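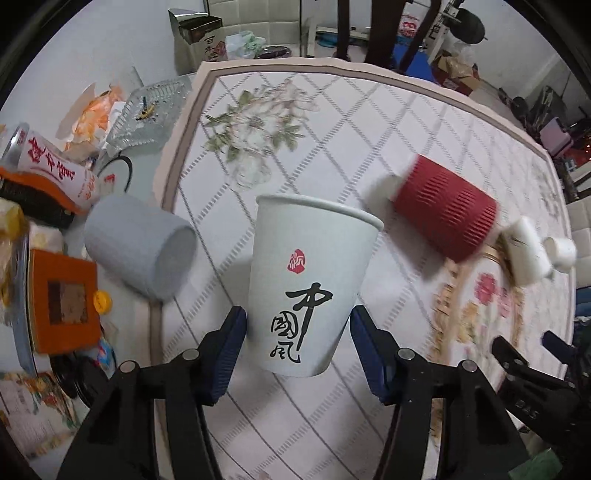

A paper cup held clear of the tablecloth by a hand-held gripper, with a second gripper at right.

The Width of a Paper Cup
How a small software team learned to trust finger gap over grip force

7 min read

The first version of Kotness closed its fingers until the motor current rose, then stopped. On a steel mug this was fine. On a paper cup the current did not rise in any useful way until the wall had already folded.

"The signal we wanted arrived after the event we wanted to prevent," says Dewanti Sutanto, who leads control software at Navley. Her group writes the layer between a learned policy, which proposes where a gripper should go, and the joint controllers that take it there. Kotness is the name of that layer. It has grown from a single safety check into a planner, a recorder and a set of replay tools, and most of its growth can be traced to thin-walled objects.

The policy is trained on demonstrations recorded with hand-held grippers. A person squeezes the fingers and moves the tool through a task while a camera on the tool records. Software then recovers two things from the video: the path of the gripper through space and the gap between its fingers at each instant. No force is measured. For rigid objects that omission costs little. For a cup it means that the demonstrator's judgment about how hard to squeeze survives only as a distance.

Sutanto's team decided to treat the distance as the command. At run time the policy outputs a gap, and Kotness servos to that gap under a force ceiling. If the ceiling is reached early, the fingers hold position and the planner is told that the object is wider than expected. If the gap is reached with no rise in load, the planner is told the grasp may be empty.

The scheme depends on the gap being right. Rafferty Hutchins, who maintains the perception code, found that the recovered value drifted when the fingers flexed. The pads are ridged and compliant, and a firm squeeze moves the tips out of line with the frame behind them. His fix was a calibration pass in which each tool is closed on a set of gauge blocks before recording starts. The result is stored as a lookup table with the session. Recordings without a table are rejected at import.

A second problem was time. Two-handed tasks use two grippers and two cameras, each with its own clock. The original importer aligned the streams once, at the start, and assumed they stayed aligned. Over long recordings they did not. A policy trained on the result would release a cup with one hand slightly before the other hand was ready to take it. The importer now re-estimates the offset every 1,000 frames and interpolates between estimates.

Clutter is handled separately. The table in a typical recording holds more than the task needs: cups on their sides, a bottle, boxes, a canister. The tablecloth may be patterned. Early segmentation models latched onto printed flowers and lattice lines and reported edges where there was only ink. Hutchins added a depth consistency test, which compares an edge across neighboring camera positions and discards it if it behaves like part of a flat surface. Printed characters on the side of a cup are a harder case, as they sit on a curved surface that does stand up from the table. The test keeps those edges, and a later stage groups them with the rim and wall.

"Our false edges went down and our planning time went up," Hutchins says. "I would make that trade again."

The planning time became Cletus Mahmoud's problem. His planner, Kapoor, searches for a lift that clears neighboring objects before it moves sideways. With every detected object treated as an obstacle, the search missed its deadline on 41 scenes in the regression set. Mahmoud now ranks obstacles by distance to the swept path and checks the nearest first. Objects in motion get an inflated boundary, because a blurred outline gives a poor estimate of where the object ends. The number of missed deadlines fell to 6. In those cases the arm stops and waits for a new plan.

Replay is done in Carketti, a desktop tool that shows both camera streams above a plot of finger gap. It's plain to look at. Its main feature is a cursor that can be dragged through a grasp one frame at a time, with the planner's state printed beside it. Version 2, released to the team in July, added the ability to rerun the planner from any point with different settings.

Uwe Hamann, a controls engineer who reviewed the design, remains doubtful about the central choice. In his view, a gap command carries an assumption about stiffness that should be stated in the interface. Sutanto agrees with the criticism and has not acted on it. A stiffness field exists in the message format. At present it is filled with a constant.

23 shares | 4 comments

Contact | Copyright Navley Review. All rights reserved. | Back to top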